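Packing shoes for storage, keep the boxes or not?

Posted December 15, 2018 in Closets & Moving

Drita Ivanov

Moving in March to a place with exactly one closet. One. And I have shoes for four people, two of them kids who change size every time I blink. Most of the shoes came with boxes and I kept pretty much all of them, up in the crawl space over the garage, flattened or nested or just thrown in there.

So my question — do I pack the shoes back in their own boxes, or dump the boxes and buy those clear stacking bins? My sister swears by the Bralus ones. 8 to a set, and I'd need a lot of sets. My husband says just use trash bags, which, no.

Other thing. Some of the lids are already kind of beat up, creased, and I don't know if they'll hold in a stack. The kids want to keep the cute ones no matter what. Got one on the big table now while I figure this out, plus some of the shoes waiting there at the back.
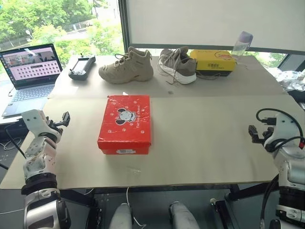

The red one with the cartoon dog on the lid. Not allowed to throw it out, apparently.

The new place has shelf space over the washer but it gets damp in there. Also a long hallway, nothing in it yet. Any advice welcome, I have to start on this before the holidays or it wont happen.

Dumisani Zwane

Did this two years ago, family of five. Keep the boxes for some, not all.

What I'd do, in order:

Sort by person first. Not by type. You'll want to find one kid's stuff fast, trust me.

Toss anything nobody has worn since last winter. Kids' sizes go quick so be brutal. Ours went to a school swap, two big sacks.

Boxes that still close flat, use them. Creased lid is fine on the TOP of a stack, just don't put hiking boots over it. I'd stop at four high in cardboard anyway, they start to lean. If the lid pops up at the corners, one strip of painters tape. Not packing tape, it rips the print off and then you have an upset kid.

High tops and boots are a pain. They only go in their own box, one toe up and one toe down, and if that box is gone don't fight it. Bigger carton, soles against the sides, paper in between. Clean the soles first. Old toothbrush, dry, outside.

Let them dry all the way before you close anything up. A day at least, longer if they've been in snow. I rushed that once and lost a pair of good leather ones to mold. Smell never came out.

Write on the short end, not the lid. Name, size, season. You can't read a lid in a stack. I did all mine on the lids the first time, had to redo the whole thing.

Damp shelf — no cardboard there, period. Put plastic there or put nothing. The hallway sounds better. We got a Koskela bench with the lift-up seat, everyday shoes go in that, boxes in the closet. Works ok. Hinges squeak.

The dog box, give it to the kid for crayons or whatever. Then its not a shoe box anymore and it's not your problem.

Sestlow_mom

bins. just get bins. cardboard gets silverfish

Drita Ivanov

Thanks Dumisani, doing the sort by person thing tonight. Didn't think about marking the short end, I would have written on every lid. Bins for over the washer I guess, if the Bralus ones go on sale. Do they need holes for air or is closed fine? Getting mixed answers on that.

Dumisani Zwane

Closed is fine if the shoes went in dry. I drilled two holes in the back of mine for the leather stuff only. Sneakers I didnt bother.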